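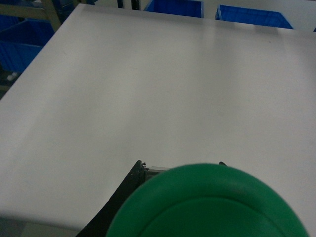
Section 7. Recording pick-and-place episodes

Last updated: 27th July

This section covers recording examples at a Tridia station with a wrist camera and a two-finger gripper. It assumes that the arm has been homed, the wrist camera has been calibrated as in Section 2, and the operator has a login for the Bunen recorder.

7.1 Terms

Episode: one recording, from the start pose to the release of the object and the return to the start pose.

Set: all episodes that share one task line, one station and one camera mount position.

Task line: the short written instruction stored with the episode, such as "pick up the green object and put it in the blue bin." The learning system reads this text together with the camera stream, so a wrong task line damages the set as much as a bad motion does.

7.2 Preparing the table

1. Clear the tabletop of anything that is not part of the task. Small specks and scuffs on the surface are acceptable.

2. Wipe the wrist camera lens with a dry cloth. Do not use spray near the gripper cable.

3. Check the finger pads. Ragged pads may stay in use if the grip is firm, but do not change pads in the middle of a set. A new pad alters the outline of the finger in every picture the system learns from.

4. Place the objects for the episode. Vary their position and angle from one episode to the next. Objects placed in the same spot each time teach the system the spot.

5. Leave the bins, racks and conveyors behind the table as they are in normal use. The background is expected to change between episodes and should not be tidied for the recording.

Note: The station lights must stay at one setting for the whole set. Daylight from windows is allowed and does not need to be blocked.

7.3 Recording an episode

1. Open the recorder and select the set. The set name appears in the top bar.

2. Read the task line aloud or to yourself and confirm that the object it names is on the table.

3. Move the arm to the start pose with the Home key. Wait for the status light to stop blinking.

4. Press Record. Wait for one tone before moving.

5. Bring the gripper over the object with the fingers open. Approach at a steady speed. Pauses longer than 2 seconds are flagged by the recorder and may cause the episode to be dropped later.

6. Lower the gripper until the fingers are on either side of the object, then close. For round objects, close across the widest part. A grip above the widest part tends to push the object down and out.

7. Lift straight up until the object is clear of the table, then carry it to the target.

8. Open the fingers fully before moving away.

9. Return to the start pose and press Stop.

CAUTION: Keep hands out of the reach of the arm from the first tone until the recorder shows IDLE. If an object rolls off the table, press Stop first and pick it up second.

CAUTION: Do not force the leader handle against a joint limit. The arm will hold its position, but the handle and arm readings will drift apart and the episode cannot be used.

7.4 What the wrist camera should show

The fingers must enter the view from the lower part of the picture, and both must be visible when the gripper is open. During the approach, the object should come into view between them. Once the object is held, it may hide most of one or both fingers and may look soft, as it is very close to the lens. This is normal. Do not refocus.

With the arm tilted up toward the conveyor side, the camera takes in the steel rail, the crates on the rollers and anyone working behind them. These views are kept in the set.

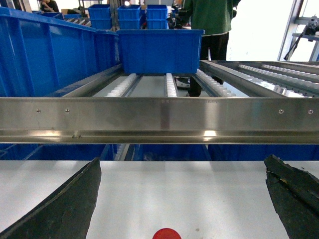 Thambiah would rather see the approach slowed down for red and green objects alike, on the grounds that operators speed up once a color becomes familiar and the last part of the motion then gets too few pictures. The recorder has a setting for this: open Options, then Motion, and set the handle scale to Fine. Use one scale for the whole set and write it in the set notes.

7.5 Failed and partial attempts

Not every failure should be thrown away. Use the marks below.

KEEP - the object was picked and placed with no second try.

RETRY - the first grip missed or slipped, and the operator recovered without pressing Stop. These episodes are useful and should be saved. The system needs examples of recovery.

DROP - the arm hit the rail or a bin wall, the wrong object was picked, the task line did not match, or a hand entered the work area.

To set the mark, press K, R or D on the review screen. A mark can be changed until the set is closed.

Note: Do not cause misses on purpose to raise the number of RETRY episodes. A staged miss is usually too slow and too wide of the object to be of use.

7.6 Reviewing and closing a set

1. Play back the first episode and every 12th episode after it at full speed.

2. Check that the picture and the gripper reading agree. If the fingers close in the picture before they close on the graph, the clock is off. Stop recording and go to Section 2.

3. Check for gaps in the episode numbers. The reference set supplied with the Semcombe station holds 937 episodes and can be loaded next to a new set for comparison.

4. Enter the lighting, pad type and handle scale in the set notes.

5. Select Close Set. Upload starts by itself. Leave the station powered on until the bar is full.

A closed set cannot be added to. To record more episodes of the same task, open a new set and enter the old set name under Parent. Sets opened before October use the older notes form - the pad type goes in the free text field.

Related items
Section 2: Wrist camera calibration and clock check
Replacing finger pads
Writing task lines
Handle scale and motion options
Bunen recorder: error messages
Moving a closed set to another station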